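November 22, 2023 – notebook, Tamara Sima

Today we continued with the hand-held grippers, for the Skoryk method. The question is still the same: can the head view and the gripper view be joined without a fixed camera in the room? 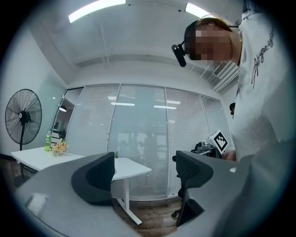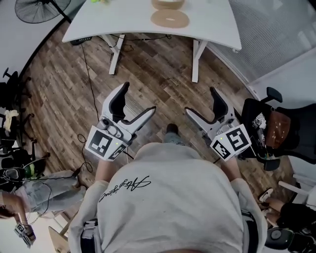 Sorin checked the recordings from May again. From 674 episodes, 531 passed the pose filter. Most of the lost ones have the marker cube turned away from the head camera for more than 12 frames. I changed the limit to 30 and will run the filter again tonight – Etelka thinks it is too generous, and she may be right.

To do: ask Svyatoslav for the new lens calibration. The old one is weak near the border of the circle.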